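Dumier to Introduce Automated Packing Support at Hokthorpe Site
Company commits to retraining for all packing staff and publishes terms agreed with employees

HOKTHORPE – Dumier, the supplier of replacement parts for household appliances, announced today that it will bring automated handling equipment into the packing hall at its Hokthorpe distribution center. The first 6 stations will enter service in January, with the remainder of the hall to follow once the company and its employees have reviewed the results together.

The Hokthorpe center employs 719 people and ships 1,492 different parts, from door seals to pump filters. Most are still picked up, checked and placed in a container by hand, many thousands of times in a shift. Under the new arrangement, the machines will take over the most repetitive lifting and placing. Packing staff will move to inspection, order correction and the running of the stations themselves.

"Our packers know these parts better than any manual does," said Shalini Kanaujia, Director of Operations at Dumier. "They know which ones scratch and which ones slip. We asked them to help us decide where the equipment belongs, and several of our first plans were changed as a result."

Preparatory work has been carried out at the company's technical workshop in Anddale, where employees from both shifts take turns working at test benches alongside engineers from Kopecký, the equipment supplier. Participation is paid at the normal hourly rate and counts toward each employee's training record.

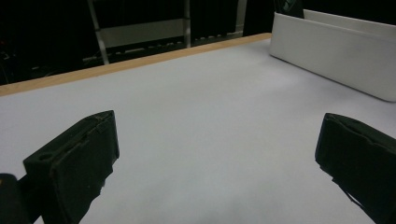
Under the agreement reached with employees, no permanent position at Hokthorpe will be removed on account of the new equipment. Hourly pay will be protected for anyone whose duties change. Each member of the packing staff will receive five days of training before being assigned to a station, and those who prefer to stay in manual packing may do so for as long as that work exists at the site.

Shift patterns will stay as they are during the first phase. The early shift will continue to start at 6 a.m., and break times will not be tied to the speed of the machines. Staff at each station will be able to stop the equipment at any time without asking a supervisor.

"People asked us direct questions about their jobs, and they were entitled to direct answers in writing," Kanaujia said. "The full terms have been given to every employee – including those on temporary contracts."

Dumier will hold information sessions in the Hokthorpe canteen before the first stations open. Employees on leave will receive the same material by mail.

Media inquiries may be directed to the Dumier press office in Anddale.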